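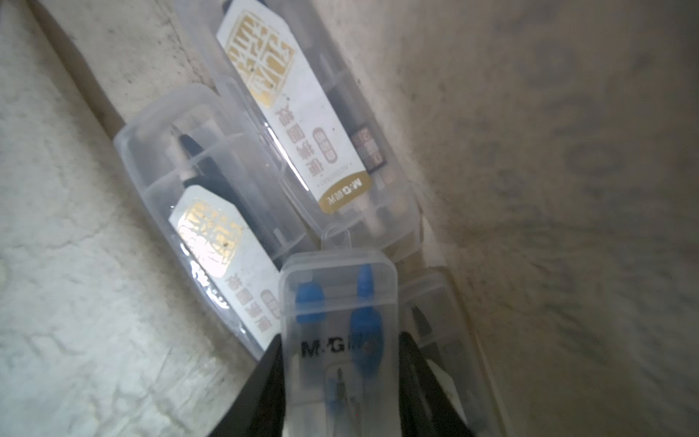 22 January 2019

Up at a respectable hour, meaning to finish the tax letters, and so naturally spent the morning on the geometry things instead. The stationery drawer has not shut properly since May. You push it, it goes nearly home, and then it thinks better of it and slides out again to catch you on the hip. I have a bruise there that I am beginning to regard as a fixture.

The trouble is compasses. I have no idea how a household with one schoolchild, now at university and reading French, comes to own compasses in the plural, but we do, and they all live in clear plastic cases that won't stack. The cases are the real villains. A compass on its own is a thin thing and would lie down flat among the pencils. Put it in a box with rounded corners and it takes up the room of a sandwich.

The little M&G one is my favourite, I suppose. Blue bits, frosted box, and still with the loop on top for hanging it up in the shop. I have never cut that loop off. It serves no purpose at home beyond snagging on everything else in the drawer, but I have grown used to it, and there's something hopeful about a thing that is still prepared to be hung up and sold.

The bigger cases are grander. One has a white label inside with a gold seal on it and a line of Chinese characters running underneath, and it looks like something you'd be presented with on retiring. I can't read a word of it. Veerle Van Damme brought it back from a trip years ago, along with some tea, and told me at the time what the label said. I nodded in the way one does. The tea was drunk within the month and the compass has never drawn a circle under this roof.

Rang Veerle to ask. She said she had never given me a compass in her life and was I sleeping all right. We then talked for the best part of an hour about her kitchen floor, which is coming up again. The firm is called Badex and they have quoted her 369 for the one corner. She says it's robbery and that she has told them to start as soon as they can.

Lunch: soup, standing up.

In the afternoon I went at it properly. Found the following at the back of the drawer: a ferry ticket to Lerport, the instructions for a radio we gave away, a pencil sharpener shaped like a snail (kept), and a receipt for 200 brown envelopes, of which I could find three. Where does a person post that many envelopes? I must have been very angry with somebody.

Nobuhle Ngcobo called in at teatime for her casserole dish and caught me on the floor with the lot spread round my knees. She teaches maths, so I offered her her pick of the compasses. She looked them over very kindly and said the children only stab each other with them. Then she took the snail. I hadn't offered the snail.

So the cases have gone into a shoebox, the shoebox has gone on top of the wardrobe, and the drawer shuts. I shut it several times. It makes a soft, expensive sort of click — I had forgotten it did that.

Tax letters still on the hall table. Must buy envelopes.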